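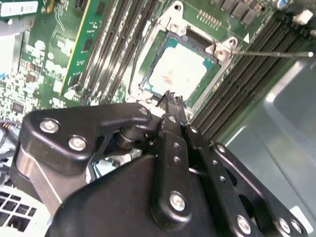 According to Orsolya Simon, the hard part of taking a computer apart is the last few millimeters before contact, and most published methods stop measuring there. Her remark opens the report that Wetus released today together with the Cuviswood laboratory.

Home News Research People Contact
Search this site Enter keywords Go

CUVISWOOD, 2023-06-05 - Wetus presents Skinness, a method for guiding a robotic gripper near the processor socket of a used computer. The method learns from recorded approaches and corrects the path of the fingertips while they move. It uses the view from a small camera at the wrist and needs no drawing of the motherboard.

The team recorded 2226 approaches on 40 motherboards, and finished the recording in May. In the tests, Skinness was compared with two older methods and had the smaller position error against both. The results are weaker on boards with strong reflections from metal parts - this will be the subject of the next study.
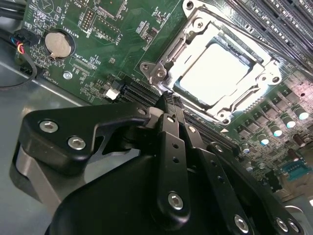
Gripper fingertips near the corner of the processor socket. Photo: Wetus

The recordings will be shared with other research groups on request. The partner company Cheung will test the method in its recycling plant.

Press contact: Orsolya Simon, Wetus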